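Rice at the bottom turns brown and hard on keep warm

Posted by Lacey Ellwood in Kitchen and Cooking

Hello everybody. I moved to Canada two years ago and I cook rice nearly every day for my family. In November I changed from my old one-button cooker to a newer one with a panel of many symbols. The rice is good when it finishes, but if I leave it on keep warm until my husband comes home, the bottom becomes a brown crust and the top smells a little old.

I use jasmine rice, two cups by the small cup that came with the cooker. I wash it three times and fill the water to the line.

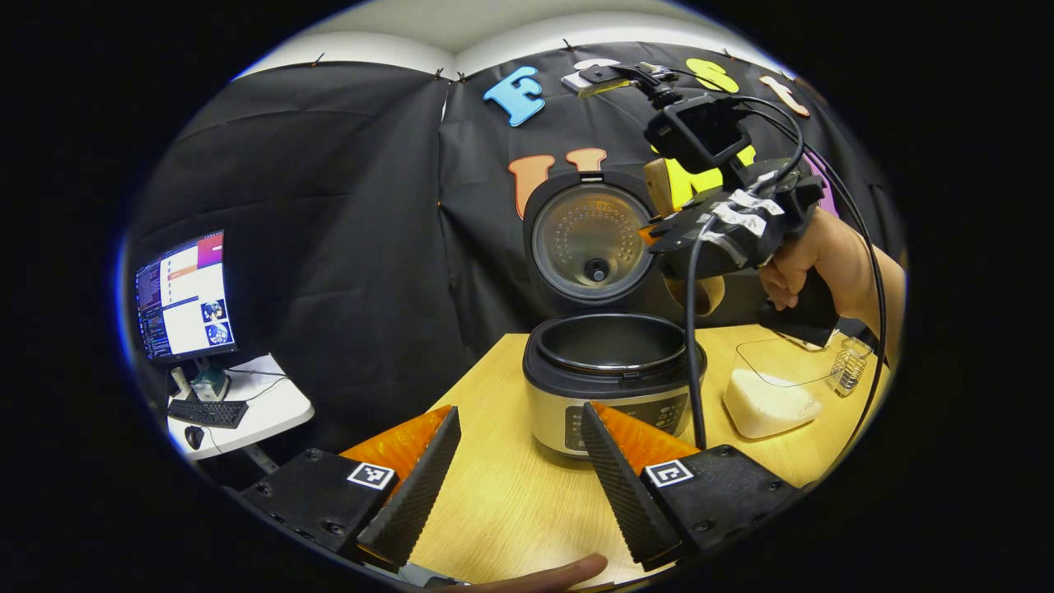

My mother always left rice in the pot from morning to evening and it was never like this, so I think I am doing some step wrong. I have already tried more water, but then the whole pot is too soft and my children complain. Is there a better way to keep it, or should I just cook later? I would prefer not to cook at 6 p.m. because the kitchen is very busy then.

Rhun Gronow

How long is it staying on warm? Mine is fine for two hours and bad after five. Just turn it off and microwave the rice later.

Denise Hollis

I had the same trouble with my cooker, a Tudeck with 1000 watts, which is maybe too strong for a small amount of rice. Two cups make a thin layer in a big pot and a thin layer dries fast. What helped me:

When the cooking ends, wait 10 minutes with the lid closed. Then open it and turn the rice over gently with a wet paddle, from the bottom up, so the steam can go out. Wipe the water from the inside of the lid and close it again. If you do not turn the rice, the bottom sits against the hot metal the whole time.

Please also check the outside of the inner pot and the plate under it. I once found a grain of rice stuck there, completely black, and the pot was not sitting flat. The old smell can come from the steam cap, if yours has one that comes off. I wash mine with vinegar every week.

For a long wait I don't use keep warm at all. I put portions of 200 grams in flat boxes while the rice is still steaming, let them cool a short time and put them in the fridge or freezer. Rice should not stand in a switched-off pot all afternoon - this can make people sick. With a spoon of water on top it comes back soft in the microwave.

Rhydian Parri

Buy a Zunero. Never had crust.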